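Review: Bunda Kitchen, the counter-chore package for simulated arms

I bought a license for Bunda in October to settle an argument with my colleague Kazue Fujimoto. She thinks a single arm can tidy a counter by now. I think it can tidy part of one. Bunda lets you test this in a rendered kitchen before you risk any real crockery.

Setup took me 83 minutes, most of it spent on drivers. You pick a room, a robot and a chore, then fill the counter from the object library. I kept mine cluttered, with a toaster, an open can, a few utensils and some vegetables.

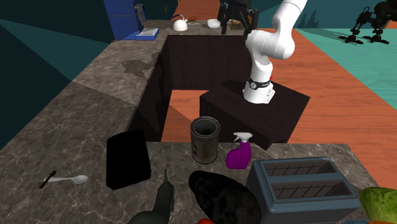
I ran 621 attempts over 10 evenings. Single pick-and-place jobs went well if the object had sides the fingers could close on. Thin things lying flat were poor. Spoons and knives got pushed along the stone more often than they got lifted. Putting one object inside another was somewhere between the two, and the failures were nearly all from bad angles on the approach.

The object library is good but scale is left to the user, so check your sizes. Lighting is adjustable and matters more than I expected. Hard shadows cost me a lot of grasps until I retrained with them on.

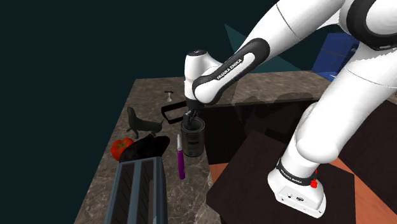
Full cleanup is still out of reach. With 8 objects to put away, my best policy finished the job twice. Mared Penry, who tried the same chore in Avach, got similar results with a slower simulator and a nicer editor.

Documentation is thin on contact settings. Support answered both of my emails within a day.

Worth the price if you train policies for a living. If you want a clear counter tonight, use your hands. Kazue has not conceded.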